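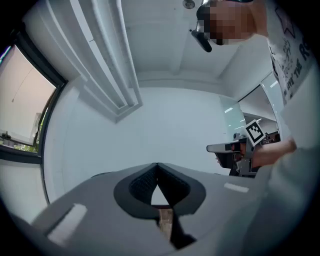
Redecorating the White Room: A Record of Decisions
Posted 2024-06-16

The purpose of this entry is to set down the decisions made in the course of redecorating the workroom on the upper floor, and to provide a reference for readers who wrote in January to ask about the ceiling. The work is now complete, with the exception of two items listed near the end.

The room had been painted in a heavy cream by the previous owners. It had also been fitted with shelving along the long wall, which made it difficult to place a table of any useful size. The shelving was removed first. The plaster behind it was found to be in poor condition, and Geraghty, the plastering firm engaged for the hallway the year before, was asked to return. Their estimate was accepted without changes.

Ceiling

The recessed beam was the subject of the longest discussion. Gráinne Moynihan, who advised on the layout, was of the opinion that the stepped ledges should be picked out in a pale gray so that the profile could be read from the doorway. I preferred a single white throughout. A test section was painted in gray and left in place for 30 days, after which it was painted over. The ledges produce their own soft shadows, and in my view these are sufficient.

The paint selected was Vomance flat white, applied in two coats to the ceiling and three to the walls. The third coat on the walls was necessary where the old cream continued to show through. Readers considering this product should note that it marks easily while curing and that furniture should be kept well clear of the walls during that period.

The small round silver fixture was retained. Several replacements were considered, including a larger pendant from Jasen, and all were rejected on the grounds that they would hang too low over the table.

Window

The black window frame was already in place and has been kept. A proposal to paint it white was withdrawn after the first coat of wall paint had dried, as the contrast was judged to be an advantage. No curtain has been installed. The glass admits a strong, flat light on hazy days, and one may still see a line of greenery along the bottom of the pane. A sheer blind may be added at a later date if the glare proves tiresome in the winter months, when the sun is lower.

Work surface

The table is brown wood and was bought secondhand. It was listed by Gremau, a dealer in used office furniture, under stock number 1491, and was delivered with one leg loose. The leg was reglued and clamped overnight. The top was sanded lightly and finished with oil – varnish had been recommended, but I find that oil is easier to repair when a surface is in daily use.

It should be recorded that the brown of the table is the only warm color of any size in the room. Saoirse Kavanagh has suggested a rug in rust or ochre to keep it company. The suggestion is under consideration. My reservation is that small parts dropped on a rug are seldom recovered promptly, and a good deal of the work done at this table involves small parts.

Costs and time

The redecoration was planned for 10 working days and required 16, the additional 6 being attributable to the plaster. Materials came in slightly under the amount set aside. Labor did not.

Items outstanding

The baseboard behind the door requires a final coat. There is also a hairline crack where the wall meets the ceiling, on the side farthest from the window. It has been filled once and has reopened. Geraghty has advised waiting until the heating has been through a full season before filling it again, and that advice will be followed.

Questions concerning the paint or the table finish may be left in the comments below. Questions concerning the shelving should be sent by email, as the boards are still available to anyone able to collect them.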